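招募：小家庭晾衣与洗衣支出记录参与者（第二轮）

发布方：Rillton 居家生活研究小组
报名截止：4月30日

先把话说清楚：这份招募不会告诉你怎样“轻松省下一半水电费”。这类文章我们读得够多了，读完只觉得可疑。某个牌子的洗衣凝珠说能让衣服多穿三年，三年是怎么算出来的，跟什么比，谁在穿，一概不提。烘干机的宣传册说“柔软如新”，晾衣派的博主说烘干机是衣服杀手，两边都讲得斩钉截铁，两边都拿不出几户人家连续几个月的记录。

我们想要的就是这种记录，枯燥一点没关系。

第一轮从1月开始，共有44户报名，交回完整本子的比这少得多。原因不难猜：表格太长，问题太碎，有一页居然要求填写每次洗衣的水温，而很多人的洗衣机面板上根本不显示水温。那一页已经删了。负责设计表格的 Anika Strickland 看过退回来的本子以后，把原来的十一页压到四页，我们觉得还可以再短，但她不同意，这一轮先按四页来。

一、我们想弄明白的事

同样一件衣服，挂着晾、夹着晾、平铺着晾，半年之后差别到底有没有大到值得多花钱。市面上防滑衣架、宽肩衣架、多夹衣架的价格能差出好几倍，卖点写得天花乱坠，我们对此持保留态度。也许真有区别，也许区别只在包装上。

小件衣物是重点。袜子、内衣、婴儿口水巾，洗得最勤，丢得最多，也最少有人认真算过一年要补买几次。
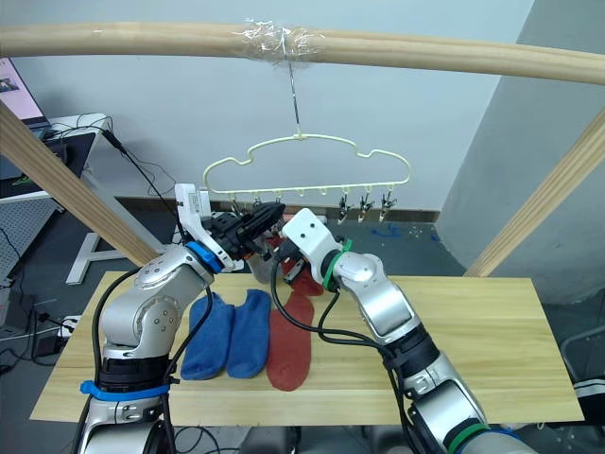 二、谁适合参加

一个人住或者两三口人的小家庭，家里平时自己洗衣服，至少每周一次。租房、自有住房都可以，有没有阳台也都可以。第一轮里有阳台的住户偏多，得出来的晾晒时间因此很难说明什么，所以这一轮我们更希望收到没有阳台、主要在室内晾衣服的住户报名。

年龄要在18岁以上。不要求懂面料，也不要求喜欢做家务。如果你对洗衣服这件事抱有强烈的信念，例如坚信某种洗涤剂必须搭配某种柔顺剂，也欢迎，但请照实记录，别替产品说好话，也别替它说坏话。

以下情况恕不接收：在洗涤用品、家电或晾晒用品公司任职的；近两年做过这类产品付费推广的；打算在记录期内搬家的。最后一条听上去苛刻，可是第一轮有几户中途换了住处，前后数据接不上，只能整本放弃。

三、具体要做什么

记录期为94天。每次洗衣之后花几分钟填一行：日期、洗了哪几类、用什么方式晾或烘、什么时候收。忘了就空着，空着远比事后编一个好。我们能看出哪些是编的，连续三周都在晚上八点整收衣服的人，我们没见过真的。

每户会收到一包统一购买的袜子，共25双，颜色款式都一样，请和自己的衣物混在一起正常穿、正常洗。其中一半贴有小布标，贴布标的只用夹子晾，没贴的随你搭在哪里。布标掉了就写一句，不用补缝。

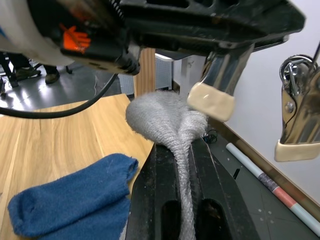 中途会有2次电话回访，每次不超过二十分钟，时间由你来定。回访员是 Sunita Boateng，她会问一些听起来重复的问题，目的在于核对，请不要因为上次答过了就说“跟上次一样”。假如前后答得不一致，没有人会追究，写下来就是了。

记录期结束后，把本子和袜子一起寄回，邮费由我们付。袜子不必刻意洗得很干净再寄，正常洗过一次即可。有破洞的、变形的、只剩单只的都要寄，单只的尤其要寄。第一轮有人觉得不好意思，把破的扔了，只寄回看上去体面的，那一包对我们来说等于没有寄。

四、报酬与费用

完成全部记录并寄回材料的住户，可得一张 Irkus 超市购物卡，面额在确认信里写明。中途退出的按已完成的周数折算，不扣已经发的东西。我们不支付水费、电费和洗涤剂的费用，这些本来就是你家的日常开销，我们也不希望因为有人报销就洗得更勤。

坦率讲，报酬不高。按小时折算的话，做点别的多半更划算。会来报名的人，大概是真的想知道答案，或者是家里袜子总也配不成对。

五、钱从哪里来

这个问题你应该问，换了我们也会问。本项目的经费来自 Siddiqui 家用基金，该基金不生产也不销售任何洗涤或晾晒用品。记录本的印刷由 Cirneck 文具店按成本价承接。没有衣架厂商赞助，曾经有一家来问过，希望在问卷里加一道关于自家新款的题，我们没有答应。

结果无论好看不好看都会公布。如果最后发现贵衣架和便宜衣架毫无差别，我们就写毫无差别。如果发现数据太乱，什么也说明不了，我们也会这样写，并且把乱在哪里一并附上。 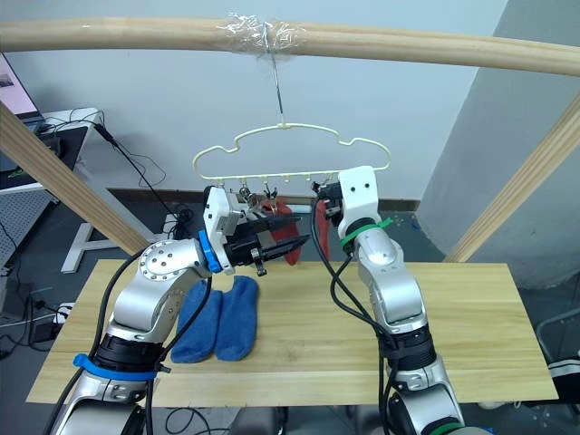
公布时只用编号，不出现姓名和住址。居住信息只保留到“有无阳台”“几口人”“大致楼层”这几项。电话回访不录音，回访员手写要点，你可以要求她把写下的内容念给你听。

六、几个被问过很多次的问题

家里有烘干机能不能参加？能，但那包袜子请不要放进去。其他衣物照旧。

洗衣服的人不止一个怎么办？本子放在洗衣机旁边，谁洗谁填，签个缩写。第一轮里由一个人代全家回忆的那些本子，问题最多。

能不能用手机填？暂时不能。我们试过一个表格小程序，到第三周就没有几个人打开了，纸本反而撑得久些。也可能是那个小程序做得太差，这一点还没有定论。

可不可以提前看第一轮的结果？可以等这一轮开始之后再看。现在给你看，你晾袜子的时候心里就有数了，这对谁都没有好处。

七、怎么报名

来信请写明：家里几口人，每周大概洗几次，平时在哪里晾，有没有烘干机，以及方便接电话的时段。不需要写自我介绍，也不必说明为什么想参加。信封上注明“晾衣记录”，寄到 Rillton 居家生活研究小组，或者直接投进 Cirneck 文具店柜台旁的收信盒。

报名人数超过名额时，室内晾衣的住户优先，其余抽签。没有抽中的也会收到回信。

对表格本身有意见的，请写给 Anika Strickland，她说愿意听，不过页数不会再加了。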